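Skodell
Reference ranges and unit conversion for small clinical laboratories

README, last touched in March

What it does

Skodell takes a folder of results exported from a laboratory system, works out which units each analyser was using that week, and writes everything back in the units you asked for. It also attaches the reference range that applied when the sample was run. If you have ever found potassium reported to four decimal places by one machine and as the word "fine" by another, you are the intended audience.

It began at the Varnach district laboratory, where Rosalie Egger kept the ranges in a spreadsheet with 72 tabs. Two of the tabs were called "final". Ambros Wieser wrote the first version of the converter to avoid opening either.

What is in the package

ranges/ holds the adult and paediatric ranges as plain text, one analyte per file.
units/ holds the conversion factors. Please don't edit these by hand. Ambros can tell.
sample/ holds 2000 made-up results for testing. No patient has ever had these values and we would worry about one who did.
kandasamy/ holds the rounding rules, kept apart from the rest so that arguments about them stay in one folder.

Getting started

Copy the package somewhere you can write to, put your export in a folder called inbox, and run skodell check before anything else. The check reads every file and changes nothing. When it is happy, run skodell convert. Output goes to outbox, with a log beside it listing each result that was altered and why.

The export must be comma-separated. Files from Dultine analysers use semicolons and put the date in the column headed "operator"; add the flag --dultine and the matter will be dealt with quietly.

Known problems

Haemolysed samples are flagged only if your system exports the index. Many don't.
Ages under 5 days are treated as newborn, whatever the ward typed.
A batch with more than 20 unrecognised test codes stops the run. This is deliberate, and the limit can be raised in settings by anyone prepared to read the log afterwards.
Micro signs copied out of a word processor still arrive as question marks now and then. 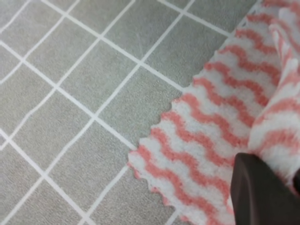
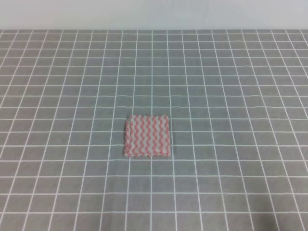

Changes and corrections

If a range looks wrong, send the analyte, the method, the age group and where your own figure comes from. "We've always used it" has been offered as a source and was not accepted, though Rosalie did write a kind reply. Corrections are read by two people before they go in, and the old range stays in the file with its end date so that earlier reports can still be explained.

Licence

Free to use and alter inside any laboratory. Keep the names in the header, and check converted results against your own before you release them to a ward.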